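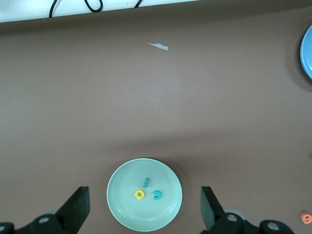 Tuesday, late, can't sleep, so I may as well write.

Got the blood results today. I'd been telling everybody I wasn't worried and then I sat in the car outside the clinic for the length of two whole songs before I went in, so you can judge for yourself how unworried I was. Total cholesterol is over 200. Not wildly over, but over, and the bad kind (LDL, I finally wrote it on my hand) is supposed to be under 100 for somebody with my family and it isn't. Dad's heart attack came up straight away. I knew it would. I had that whole speech ready about how he smoked and worked nights and ate lunch out of gas stations for thirty years, and Fathima Navaratnam let me get all the way through it and then said, very nicely, that I still have his genes.

I like her. She turned the screen around so I could see the numbers myself, and she drew me a little artery on the back of the lab sheet, which looked like a garden hose with oatmeal in it. I have it on the fridge now, under the pizza magnet. Might move the magnet.

So the choice is a statin now, or a few months of trying on my own and then another test. She said either one was reasonable at my age and that she leaned toward the pill. I asked about my legs hurting, having read something at midnight last week, and she said some people do get sore muscles and if I do I should call and we'll switch or lower the dose, and not just quit and hide the bottle in a drawer. How did she know about the drawer?

I asked for until March. I think I wanted to feel like I'd picked something. She said fine, come fasting, bring the walking log. There is apparently a walking log!

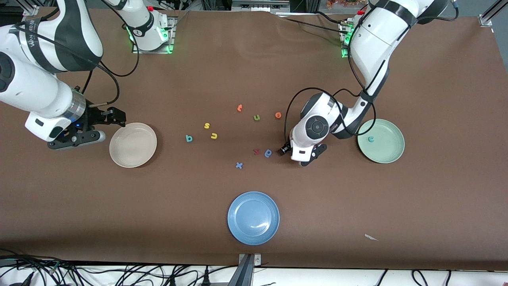 Sandamali called right in the middle of dinner and of course got the whole story out of me in under a minute. She's been on a statin since her second kid and says she'd honest-to-God forgotten she takes it until I asked. She keeps it next to her toothbrush. Then she told me about the app she uses for walking, Zekby, and stayed on the phone while I put it on mine, which took forever, I kept typing the password wrong and she kept laughing. It says I walked 3000 steps today. I was pretty pleased with that until she told me hers, so I'm not writing hers down.

We're going to do the loop around the reservoir at Sukcombe together on her days off. It has the hill in it. I said could we go the flat way and she said there isn't a flat way, there's the hill first or the hill last. Hill first, then. If I'm going to be purple in the face I'd like time to recover before the parking lot, where we always run into people from church.

Then the food, ugh. I stopped by Tarero on the way home to pick up my regular allergy stuff and stood in the aisle reading supplement bottles. Fish oil, red yeast rice, garlic pills big as a thumb. I nearly bought the red yeast one and then I remembered Fathima had named that exact thing and told me to ask her first, it can act like a statin and you don't always know how much you're getting. So I put it back and bought oatmeal. Plain. The sad canister. 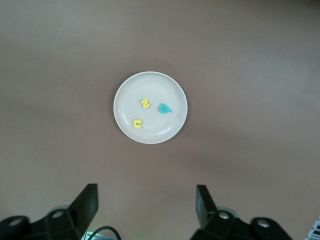 Dinner was beans and brown rice with a lot of lime and the end of the cilantro, and it was good, I'll admit it, I had expected to be noble about it and instead I went back for more. Going back for more is kind of my problem though. Fathima's tip was to dish up at the stove, half vegetables, and then carry the plate away and leave the pot where it is. I've always eaten out of the big blue bowls, and you can lose a whole second dinner in one of those. What I want is a plain round white plate with a raised rim, like the one with the foam letters on it, shallow enough that I can see what I've given myself. I'll look for a couple this weekend. The blue bowls can go up on the high shelf with the fondue set.

The part I really don't want to write is Sorrentino. I go by there every single morning for the almond pastry, the one that leaves a see-through spot on the bag. I know what the see-through spot is. Fathima didn't say never, she asked how often, and I said "oh, a few times a week," and she typed it in, and now I've lied to a medical professional on the record. I'll tell her in March. Or I'll go down to a few times a week and then it'll be true. Saturday for sure. Maybe Saturday and one other day, to be picked as needed.

Mom doesn't know yet. She'll hear the word cholesterol and go right back to that hallway with Dad, and I'd like to have a couple of weeks of walking to show her first.

Oatmeal's out on the counter for tomorrow. I put a banana next to it. Sneakers by the door, one of them still has the old lace that's mostly knot, so I need laces too. And I have to call the clinic back about the time for the fasting test, I want the very first slot they've got. Going to try to sleep again.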